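Tape cell, bench 3: the black roll and the protective stop

July 15, 2019

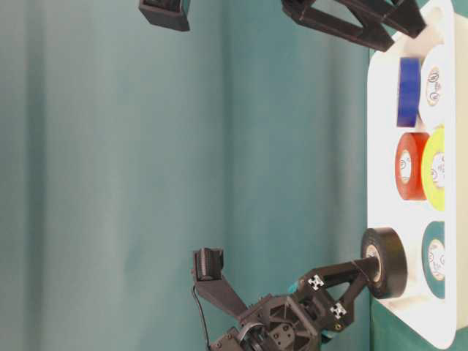 Notebook 10, p. 138

Black roll, on the pin, on its way to the gap next to green. This is the part of the cycle that has never given us any trouble, and I am putting it at the top of the page so that there is one cheerful thing on it.

The trouble comes about a second later. Finger goes down, roll touches the tray, controller announces a protective stop, arm freezes with the pin still through the core. The other arm, which has done nothing wrong, freezes too out of solidarity. Then we stand there and look at a roll of tape that costs less than the coffee I am holding.

Fault log says 3420, contact force above limit. Damilola says 3420 is what the Grolau controller says when it has no idea. I looked it up and she is unfair, but only slightly. The manual gives four causes, and the fourth is "other."

What we knew this morning:

Fault occurs on black only. Blue, white, red, yellow and green all go in and stay in. Same program (Piter, the May build), same speed, same finger.

Fault does not occur every time. I ran black 10 times before lunch and got three stops. Ran it again after lunch, same settings, and got six. I did not change anything at lunch except myself.

Swapped the black roll for another black roll from the same box. Two stops in the first five. So not one cursed roll, unless it's a cursed box.

Damilola's theory was that the pin fits tight in the core and the roll rides up at an angle, so one edge lands first. My theory was the wrist force sensor, because I have hated that sensor since it arrived. We agreed to test mine first on the grounds that I was holding the keyboard.

Sensor test: hung the check weight, 600 grams, read it in four orientations. It was fine. It was so fine it was insulting. Apologies to the sensor, which I will not be repeating out loud.

Then hers. Calipers on the cores. The black ones come from Mazurek and the others come from whoever we bought from before, and the Mazurek core is narrower. Not by much, but the pin was printed to suit the old ones and there wasn't much to spare. Slid the black roll on by hand and it sticks halfway, then goes with a small squeak. If it goes on crooked it stays crooked. On release the finger backs out, drags the roll with it, the roll jams against the wall of the tray, and up goes the force. So the stop is correct. The controller was telling us the truth all day, which I find hard to forgive.

Now the part that is less funny and the reason Valdis wants this written up properly.

At the fourth stop of the afternoon I reached in and pulled the roll off the pin with the arm still powered. I know. The arm was in protective stop, not emergency stop, and those are two different things, as the sign I made myself says. The joints were holding against the jam. When the roll came free the finger jumped sideways and rapped me across the knuckles. No cut, no bruise worth showing anybody. With a stiffer finger, or my hand a little farther in, I'd be writing this with the left one.

Reported it to Valdis Mets at the end of the shift. He was nice about it, and that was worse. Entered in the Jestthorpe incident book as a near miss, although I would call it a hit.

Changes as of tonight:

1. Jam in the cell means E-stop first, then hands. Includes me.
2. Black roll is out of the cycle until the new pin is printed. Damilola is drawing it with more taper at the tip and a bit less diameter all the way down.
3. Force limit stays where it is. I was asked twice today if we could just raise it. No.
4. Calipers on any new box of tape before it goes near the tray. Write the core size on the lid.

Still open: why six stops after lunch and three before. Could be the pin picking up cardboard dust, could be plain luck. I wiped the pin down with alcohol and then we ran out of day before I could run it again. Whoever is in first, please do 10 with the old pin before you fit the new one, so we have something to compare against. Standing outside the line.

Also the sign needs to be bigger.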